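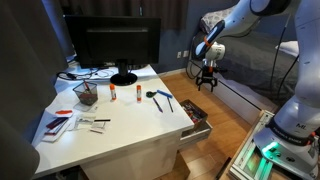
Hirkinside office rewiring enters second phase

Electrical work at the Hirkinside business center moves to floors 4 and 6 in November. Contractor Dandavgate will replace 572 desk outlets and separate the lighting circuits from those serving computers and monitors. Power on each floor will be off from 6 p.m. while panels are changed.

Tenants should shut down equipment and unplug power strips before leaving. Project manager Kirsten Chan said the first phase, on floor 2, took nearly four weeks. Outlet maps are available at the front desk.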